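Gitley Residents' Association
Minutes of the General Meeting, March

Print this page | E-mail this page

The meeting was called to order at 7:00 p.m. in the Brunness Room. The chair confirmed that 20 members were present and that a quorum had been met. The minutes of the previous meeting were approved with one correction to the spelling of Prostell Lane.

1. Parking on Prostell Lane
Members discussed the proposal to limit overnight parking on the north side. Residents of the lower block asked that guest permits be kept. It was moved and seconded that the association write to the town in support of the limit, with guest permits included. The motion carried, 2 members opposed.

2. Winter clothing and linen drive
The secretary reported that 778 items had been received at the Khumalo Street hall. Bedding was in shorter supply than coats, and members asked that the next notice say so plainly. 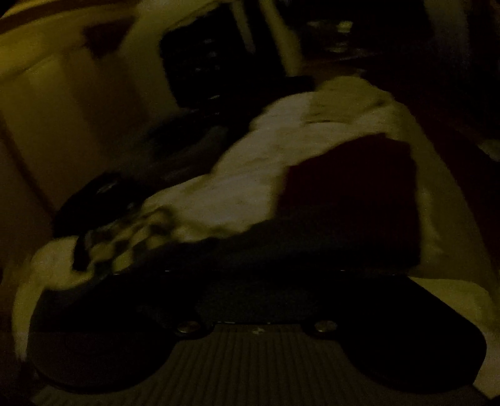
Cream-white cloth, folded and creased.

The drive will remain open through the end of the month. Items left after that date will be offered to the Brunness shelter — subject to its written agreement.

3. Storm drains
A letter from the town was read into the record. Cleaning of the drains between Gitley Road and house number 62 has been put off until spring. The secretary was directed to request a start date in writing.

4. Other business
A request to move the summer picnic to the upper field was tabled.

The meeting was adjourned at 8:35 p.m.

Last updated: March
Contact the Secretary | Copyright Gitley Residents' Association | Back to top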